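Search products, gifts, news
Search

Skandotard opens personalised gift workshop in Truvville and adds engraved glass and slate to its range

Skandotard, the maker of personalised gifts for the home, has opened a new engraving workshop in Truvville and will begin taking orders for two new product lines this month. The workshop brings together work previously divided between two smaller units in Drastunden, and will handle all engraving, finishing and gift packing for the company's household range.

The opening is accompanied by the launch of Layug, a collection of engraved serving slates, storage jars and drinking glasses for birthdays, weddings, retirements and house moves. Layug is the company's first collection in materials other than leather and fabric. It comprises 53 designs, each of which may be personalised with a name, a short message or a family recipe supplied by the customer.

The company began with embroidered aprons and oven gloves, later adding leather key fobs and notebook covers. Customers ordering aprons as wedding presents have regularly asked whether a matching item could be supplied for the table, and the new collection has been developed in answer to those requests. Several of the Layug borders repeat patterns already used on the aprons, so that a set may be put together from both ranges.

Serving slates are available in round and rectangular shapes. Each slate is cut, cleaned and sealed with a food-safe mineral oil before it is engraved, and is fitted with small felt feet to protect the table beneath. Slate is a natural material, and the colour of the engraved line will differ a little from one piece to the next, from pale grey to near white. Customers ordering several slates for the same household are asked to place them in a single order, so that pieces of similar tone can be chosen together.

The storage jars are made of clear glass with a cork stopper and are offered in three sizes. Wording is engraved on the front only. Tumblers and stemmed glasses are sold singly or in pairs, and may carry different names within the same pair at no extra charge.

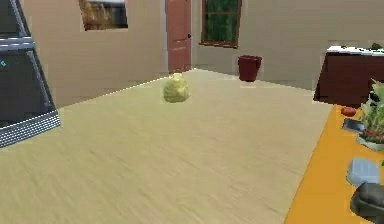

Recipe engraving is available on the large rectangular slate. Customers may send a typed recipe, or a clear copy of a handwritten one, in which case the handwriting itself is reproduced. The workshop will adjust the size of the writing to fit the slate and will send a proof before work begins. No item is engraved until the customer has approved the proof in writing. Recipes longer than a single side of notepaper may need to be shortened, and the customer will be told of this when the proof is sent.

During a trial period before the launch, the Drastunden units produced 1088 engraved pieces for existing customers. Comments received during the trial led to a number of changes. The lettering on the smallest jar has been made bolder, two of the original border patterns have been withdrawn, and the gift box now has a card sleeve on which the sender's message can be printed. The box itself has been made deeper to hold the stemmed glasses upright – an alteration that has also reduced the amount of packing paper used.

The Truvville workshop has a floor area of 3854 square feet and is divided into an engraving room, a finishing room and a packing area. A small counter at the front of the building is open to the public, where samples of every design may be handled before ordering. The counter is open on Saturday from 10am to 4pm and on weekdays by appointment. Orders placed online may be collected there without charge once the customer has received notice that they are ready.

All staff from the Drastunden units have been offered posts at Truvville, and the company will keep one of the two Drastunden addresses for the embroidery side of the business. Aprons, gloves and other fabric items will continue to be made and sent out from there. An order that includes both fabric and engraved goods may therefore arrive in two parcels, although only one delivery charge will be made.

Standard orders in the Layug collection will be sent out within five working days of the proof being approved. Recipe slates take a little longer and should be allowed eight working days. Customers who need a gift for a particular date are advised to give that date when ordering – the workshop will confirm by email whether it can be met. Orders intended for Christmas should be placed by the end of the first week of December.

Personalised items cannot be returned unless they are faulty or differ from the approved proof. Where an item arrives damaged, the customer should keep the packaging and contact the company within 14 days, and a replacement will be made without further charge. Items ordered without engraving may be returned unused in the usual way.

Slates should be wiped with a damp cloth and dried at once. They should not be placed in a dishwasher or left to soak, and may be treated from time to time with a little mineral oil to restore the dark surface. Engraved glasses should be washed by hand in warm water. Cork stoppers should be kept dry. A care card is included in every box.

Shops, caterers and wedding venues wishing to stock the collection, or to order pieces bearing their own name, may apply for a trade account. A trade price list is available on request, and samples can be lent to established businesses for a short period. Trade orders are engraved at Truvville to the same standard as single gifts, and a proof is supplied in every case.

The full Layug collection may be viewed on the Skandotard website or at the Truvville counter. Gift vouchers are available for both the new collection and the existing fabric and leather ranges, and remain valid for 12 months from the date of purchase.

Notes to editors

Skandotard designs and makes personalised household gifts at its premises in Truvville and Drastunden. Product samples can be lent for review. Requests for samples, price lists and visits to the workshop should be made to the Skandotard press office through the contact form on the company's website.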